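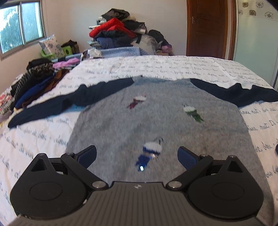
Grey knit with navy sleeves, three bird motifs, laid face up before folding. Folded pile at left.

Textile room notebook, Jerstead house
April, entry begun 2.40 pm

Purpose. To settle a folding method for knitwear ahead of the move to the Hurkberg store. The previous method (hang, then fold over the arm) is withdrawn for anything with a ribbed neck.

Surface. The bed in the upstairs room was used in place of the cutting table, which is still taken up with the Tulto boxes. The duvet cover is the white one with the navy script ("douce nuit"). A printed cover is not ideal as a background, as the lettering makes it harder to judge whether a hem is straight. A plain sheet should be put over it next time.

Method as carried out.
Garment face up, neckline to the far side, sleeves drawn out level to left and right. Body smoothed from the neck down with the flat of the hand. The ribbing is not to be pulled. Each sleeve is then brought across the body in turn and the sides folded in to the width of the neck. Final fold from the hem upward, in 2 stages, so that the neckline finishes on top.

Remarks on the grey sweater.
The birds are knitted motifs and should be kept away from a hard crease where possible. The one with the bright blue lower body and tail sits lowest of the three and is the most likely to be caught by the last fold. Moving that fold a little toward the hem clears it. The green-tailed bird and the dark red one gave no difficulty.
The right cuff had a slight curl at the end when laid out. Flatten by hand only. No steam until the fibre content has been confirmed; the care label has not yet been read and entered on the card.

Remarks on the pile.
Folded pieces were stacked along the left side of the bed, with a black garment uppermost. The stack is mixed: the pink and the royal blue are beside a striped black-and-white piece and a rust-brown one, with a patterned brown and black item among them. For the store these must be separated by weight before boxing, heavier pieces at the bottom. Colour order is not required, although the Valcárcel list was drawn up by colour and will need to be re-sorted.

Storage.
Boxes are the 40 cm size. Limit of 5 knits to a box, interleaved with tissue. Tissue is down to the last opened packet; an order for 1,000 sheets is to go in before the end of the month.

Outstanding.
Card for the grey sweater: fibre, size, maker.
Plain sheet for the bed.
Decision on lavender sachets. The Hurkberg store has asked that none be sent.

4.15 pm. Entry closed.

2 comments
Share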